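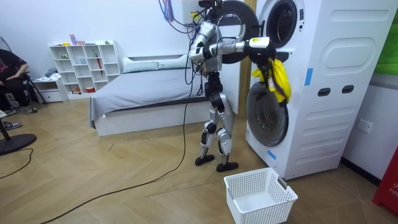 ## Triltton Music Library: the December listening list

**1/** The Triltton Music Library has published its annual listening list. The full list is on the public computers and in print at the front desk. Selected notes follow in this thread.

**2/** Members submitted 1,804 ballots this year. Each ballot could name up to five recordings. Reissues were accepted only where the release included material not previously issued.

**3/** The list runs to 100 recordings. The top 27 carry written notes by library staff. The remaining entries are given by title, performer and label.

**4/** First place goes to the Stunden Quartet for *Low Water*, recorded over two winters in a former grain exchange. The second side, a single slow piece for strings and harmonium, was the track most often mentioned in the comments.

**5/** Second place: Pavton, *Rooms With the Radio On*. Several members wrote that they had first heard the title song at the spring concert, where it was played without drums. The album version is faster and a full minute shorter.

**6/** Third place: the Pētersons Ensemble, *Songs for the Ferry*. The booklet prints the lyrics in Latvian and English. Borrowers are asked to return the booklet with the disc, as the library holds one copy.

**7/** Live recordings did well. Choral music did less well than last year, although the Pētersons Ensemble also appears at number 41 with a short Christmas program.

**8/** A correction to the printed edition: number 63 is listed as a studio album. It is a concert recording. The online list has been amended.

**9/** Almost 200 ballots included a recording the library does not own. These titles have been passed to the purchasing desk. Inclusion on a ballot does not guarantee purchase.

**10/** All of the top 27 may be borrowed for one week. Renewals are not available on these titles until the end of January. Holds can be placed by phone or at the desk.

**11/** A listening session for the top three will be held on Wednesday at 6:30 p.m. in the upstairs reading room. Admission is free. Doors close once the music begins and reopen between records.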